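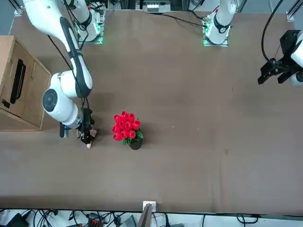 Red tulips in the small black pot, on the brown table.

I have been meaning to write up how I set potted tulips for indoor use, mostly so that I stop looking for the notes every spring. The method below is for a low, dense bouquet in a small round pot. It does not scale well to tall vases and I have not tried to make it.

Pot first. I use a small black one from Pestard, with no drainage hole. Black suits red flowers and it hides water marks. The opening matters more than the height. If it is too wide, the stems lean outward and the center opens up within a day. If it is too narrow, the outer leaves get crushed and go yellow at the fold. I measured the current pot by filling it to the rim from a kitchen jug: 498 ml. Half of that is enough water for tulips, which do better in shallow water than most cut flowers.

Stems are cut short, straight across, and the lowest leaf comes off. I leave the others. Packed tulips without leaves look like a bunch of radishes, and the green also keeps the outer blooms upright. The leaves go in facing outward.

Packing order:

Start with four stems in the middle, tied once with soft twine below the leaf line. Add the rest around them one at a time, turning the bundle a little each time. Keep the heads level by pulling each stem down, never by pushing a head. When the bundle is as wide as the opening, trim all the stems together and drop it in. The twine stays on.

Vangelis Dimitriou, who sold me my first bulbs in Mornbridge, wraps the finished bundle in newspaper for two hours before potting it. I tried this twice and saw straighter stems on the first morning and no difference by the second evening. I skip it now unless the tulips have come home floppy.

On placement. A plain brown surface is the best background I have found for red, and a matte one is better than gloss, which gives you a second, worse bouquet in the reflection. Mine is not spotless. There are creases and smudges on it and a few specks that I only notice in photos. I tried a white cloth last year and every fallen grain of pollen showed.

I also moved the pot off center. In the middle of a table it has to be lifted out of the way for everything, and each lift shifts the stems. Left of center leaves a usable area on the other side.

Maintenance is simple. Tulips keep growing after cutting, so by the third day the heads are no longer level. I lift the bundle out by the twine, trim the stems that have grown the most, change the water and put it back. Temperature has a larger effect than anything I add to the water. In the hallway at 17 degrees a bunch lasted me eight days, and in the kitchen the same variety was finished in five. Sugar, a coin, lemon juice – I have tested all three and would not bother again.

Stavros Fragkou asked in the comments on the hyacinth post whether the Tsolakis floral foam is worth buying for small pots. For tulips, no. The stems are soft and split when you push them in, and the foam takes up space that the water needs. For twiggy material it is fine.

Next up is the Standa shelf for the bulb trays, if the brackets arrive before Sunday.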